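Ticket 222: new EP shows up under the wrong artist, track 3 cuts out early
Opened by: the drummer's half of Hudetti
Product: Prendgate artist distribution, standard plan
Status: Closed

What's going on

Hi there! I play drums in a two-piece metal band called Hudetti, and I'm also the one who does all the uploading, so I guess this is my mess to sort out. We put our new EP, Braklow, through Prendgate in March. Five songs, nothing fancy. The release page in my dashboard says everything is live and healthy, green checkmarks all the way down, but there are two things wrong with it out in the world.

First, the EP is sitting on the page of a completely different Hudetti. As far as I can tell the other one makes sleepy piano music (it's kind of nice?) and now their listeners are getting blast beats in the middle of a nap playlist. Our two older singles are still on our own page where they belong.

Second, track 3, "Malik," stops dead at 2:12 in the stores. It should run 4:40. The whole back half is missing, including the slow part, and the slow part is the reason we wrote the song. No fade, no click, it just goes to track 4.

What I tried before writing in

Logged out and back in. Tried a different browser. Played the EP on my phone, on my laptop and on my cousin's car stereo, and it's the same cut in the same spot every time.

I opened the master on my own computer and it plays through to the end with no trouble. I also checked the copy our mastering person sent over, and that one's fine too. Both are 24-bit WAV files, 48k.

I read the help page on artist mix-ups. It says to paste your artist ID in the "existing artist" box when you upload. I'm pretty sure I did that, but I was doing this at 1 a.m. after practice, so I wouldn't swear to it in court.

Update, next morning

Got a reply from support, thank you for the speed! They asked for three things: the link to our correct artist page, the link to the wrong one, and the exact length of the file I uploaded for track 3. I sent both links. For the length I went to the upload history (it's under Releases, then the little clock icon, which took me forever to find) and it says 2:12. So the file went up short. The stores are playing exactly what they were given, and I owe them an apology for the things I said in the van.

What I don't get is how it passed. The upload bar went all the way to the end and I got the "file received" message and everything.

Update, that evening

Support says a dropped connection can leave a short file behind, and that the old uploader didn't compare the file size on both ends. The new one does, but you only get it if you switch it on under Settings, then Labs. I hadn't. They gave me these steps, and I'm writing them out with my own notes so I can find them next time.

1. Turn on the new uploader. Settings, Labs, first switch on the page. Then reload, or the old one hangs around.

2. Don't take the release down. I was about to! If you pull it you lose your play counts and your playlist spots. We only have 2,000 plays on the EP so far, but they're ours and I'd like to keep them.

3. Go to the release, hit Edit, then "Replace audio" next to the one track. Leave the other four alone. The ISRC code has to stay the same, so don't click "generate new" even though the button is big and blue and right there.

4. Upload over a cable if you can. Our practice space has terrible wifi, so I took the laptop home for this. The file took 18 minutes on my home connection and the length came up as 4:40 as soon as it finished.
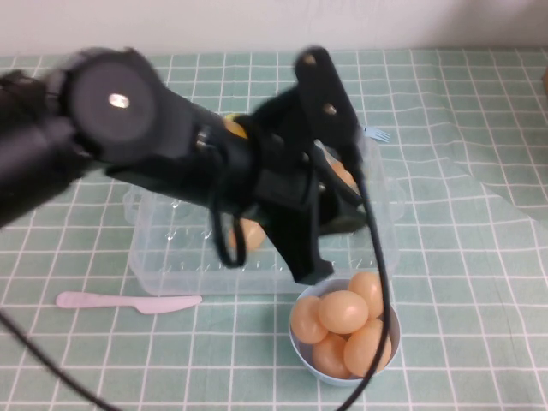

5. Send in the artist mapping form. It's a separate thing from the audio and goes to a separate team, so don't wait for one to finish before starting the other. You need the release code (the long UPC number), both artist links, and something that shows you're you. I used a screenshot of our store dashboard with the band name on it.

6. Wait. They told me up to 12 business days for the stores to move everything over, and the audio swap is normally quicker than the artist fix.

Update, a few days in

"Malik" is whole again in two of the stores! I sat in the kitchen and listened to the slow part all the way through like a proud parent. One store is still playing the short version. Support says that one keeps its own copy of the audio and refreshes when it feels like it (my words, they were more polite).

The artist page hasn't moved yet. I did write the piano Hudetti a message to say sorry, and they wrote back and said their monthly listeners are way up and they're in no hurry. Fair enough.

One more question I asked while I was here: can we change the name on the release to something like "Hudetti (band)" so this doesn't happen again? Support said please don't, the stores read that as a whole new artist and then there would be three of us. The fix is to save our artist ID in the profile so it fills in by itself on every upload. Profile, Linked artists, paste, save. It had been blank this whole time — so yes, the 1 a.m. theory holds up.

Last update

Everything's where it should be. All five songs are on our page, the other Hudetti has their page back, and the last store is playing the full 4:40. Play counts came along with the move, except for one store that shows zero on track 3. Support says the number should catch up at the next monthly report. If it doesn't, I'll open a new ticket and link this one.

A small request for the Prendgate folks: could the release page show the length of each track next to its name? I'd have spotted this before it ever went out. Also maybe make the clock icon bigger.

Okay to close this. Thanks again!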